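Bulk Solids Handling, Unit 4: Flow from Scoops, Bins and Hoppers
Course handout, T. Tomić
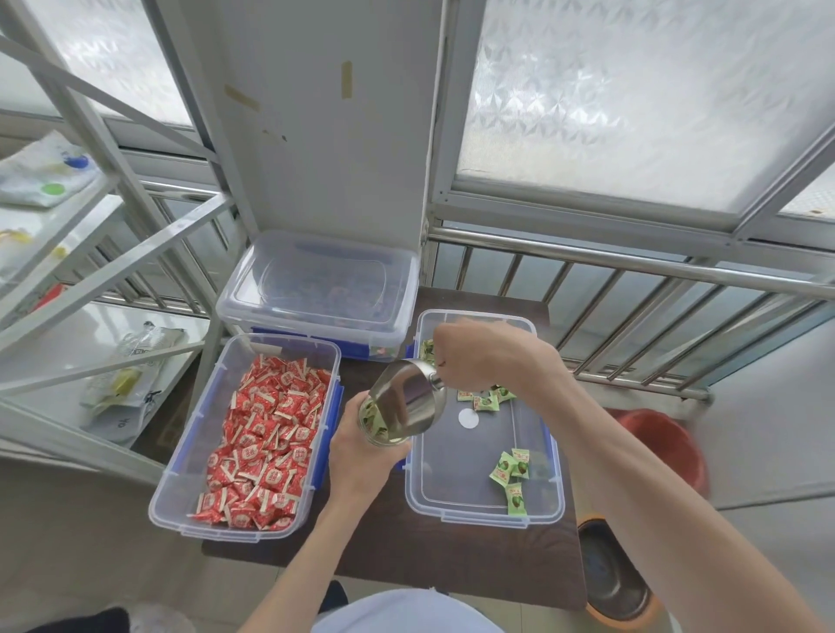
Fig. 4.1. Wrapped sweets, metal scoop and clear plastic container.

4.1 Angle of repose
A heap of loose material settles at a slope fixed by friction between the pieces, their shape and their moisture content. Dry round grains give a shallow slope; flaky or damp material gives a steep one. The angle is measured on a poured heap, with the funnel kept close to the tip.

4.2 Bulk density
Mass divided by the total volume filled, voids included. Always state whether the sample was poured or tapped. A sample of 1568 g filling a 2000 ml vessel has a poured bulk density of 0.784 g/ml. Tapping reduces the volume, so the tapped figure is higher.

4.3 Arching
Pieces can lock together across an outlet and stop the flow. For coarse material the usual remedy is a wider outlet. For fine, sticky powders the cause is cohesion — see the Plomham notes, p. 51.

4.4 Mass flow and funnel flow
In mass flow all the material moves whenever any is drawn off. In funnel flow the outer layer stands still and the oldest stock may leave last. Steep, smooth walls favour mass flow.

Exercise sheet 13 covers 4.1 to 4.3. Hand in to Nam-gil Yook.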